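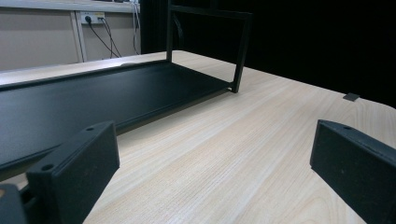 Teaching a gripper from the hand: questions for Marleny Llanos

Jutach has 1281 demonstrations recorded with its hand-held gripper. Marleny Llanos, who runs collection, says 696 of them use the black metal shelf unit.

"We start with it on its side on the table," she said. "The bars are thin and square, so a small error in approach angle shows up quickly."

Each operator records 5 takes, then changes the starting pose. Dark parts are a known difficulty - black fingers, black shelf, black curtain. Llanos keeps them in the set. "The model has to find that edge anyway," she said.

Failed grasps are labeled and stored separately. Training resumes in January.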